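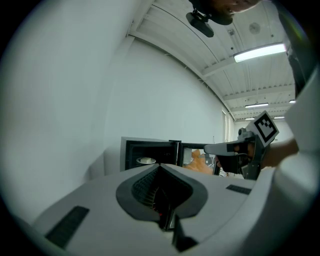 I canceled my cable package in March, mostly because of the evening news, and I've been meaning to write about what replaced it. For a while nothing did! Then I started reading the Whitcombe Ledger again, the actual paper one, and remembered how a small-town front page works. Somebody has to walk into the county office, ask for the folder and stand there until it comes out. The national panel shows never do that part. They treat every story like the small black oven at the top of this item, door swung wide open, everybody peering in and reporting back on how hot it must be in there. The Ledger had a piece on the Stanon water contract that ran maybe 300 words, and I learned more from it than from a whole month of people talking over each other in little boxes.

Now the less cheerful bit. The Ledger was bought last year by Vevell Media, and Vevell owns a lot of papers. The printed run is down to 2,644 copies (it's in the small type on page 2 if you want to check me), and the editorial page now comes from a shared desk three states away. You can tell. The Stanon sewer bond got one paragraph, and the same week we were all treated to a long opinion column about a Senate race none of us can vote in. I don't even disagree with the column — it was pretty well written. I just don't know what it was doing in my paper where the school board letters used to go.

I wrote in to say so, and I got a polite form reply with a link to a subscription offer. I already subscribe.

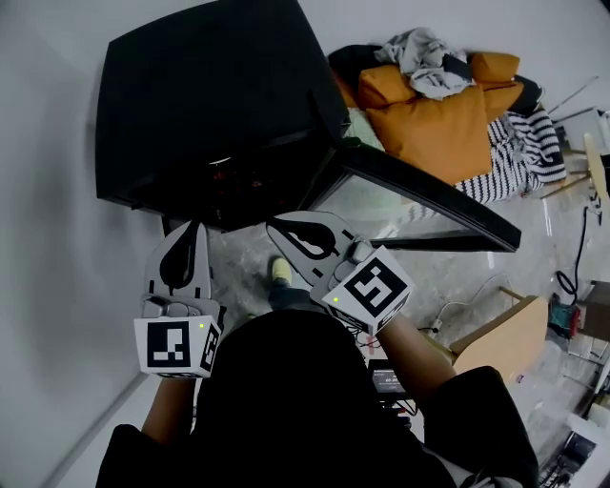
What the Kolau people are doing

Over in Kolau they lost their weekly completely, and a few residents started mailing out a one-sheet summary of every council meeting. It has the votes, who voted which way, what it costs and when the next one is. At last count it went to 407 households, and it runs on stamps and one very tired printer. I got hold of a few back issues and read them straight through at the kitchen table (my idea of a good evening, I know). There's no commentary at all, and yet by the third sheet I had very firm opinions about the Kolau parking ordinance, a town where I have parked exactly twice.

It does have holes. Nobody calls the mayor for comment, and when the council goes into closed session the sheet simply says so and stops. A reporter would be on the phone that night. But I'd still rather have it than another hour of experts guessing at what voters feel. 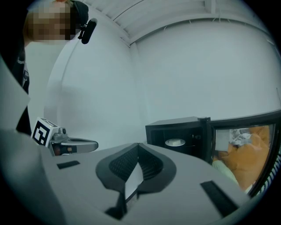 Dark cap, clip-on microphone and a whole lot of white ceiling.

If your town has something like the Kolau sheet, please send me a copy, even an old one. I'm putting together a list for the next issue, and I'll print the mailing addresses for any that want new readers. And if you still get the Ledger, write to them about the letters page. Maybe you'll get a better answer than I did.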